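Tiltinholm publishes population density profile

Nov 26, 2018

TILTINHOLM: The Tiltinholm statistics office has released its population profile for the district, covering density, household size and language use. Data were collected in September.

The district recorded 3083 residents per square kilometre. Dakgate, the harbour ward, has the highest density of its eight wards. Asivden, on the inland plateau, has the lowest and remains below 1000 residents per square kilometre.

Two languages are in common use at home across the district. Bilingual households are concentrated in Dakgate and in the older streets of Godoy, where apartment buildings make up most of the housing stock.

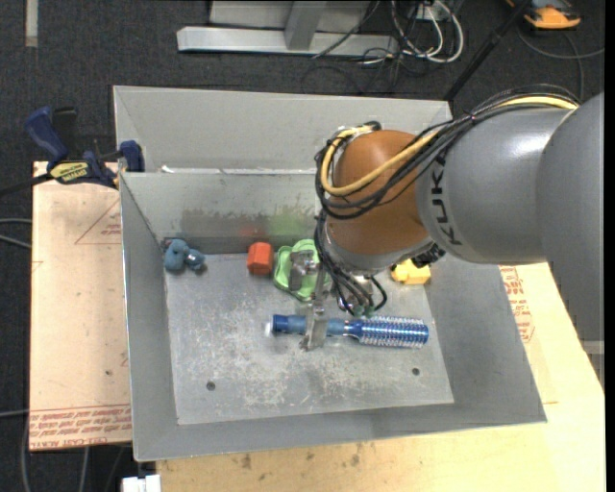 A KUKA robot arm with its gripper at a blue hairbrush, over a metal bin.

Ward tables and boundary maps are available at the district office in Godoy during business hours.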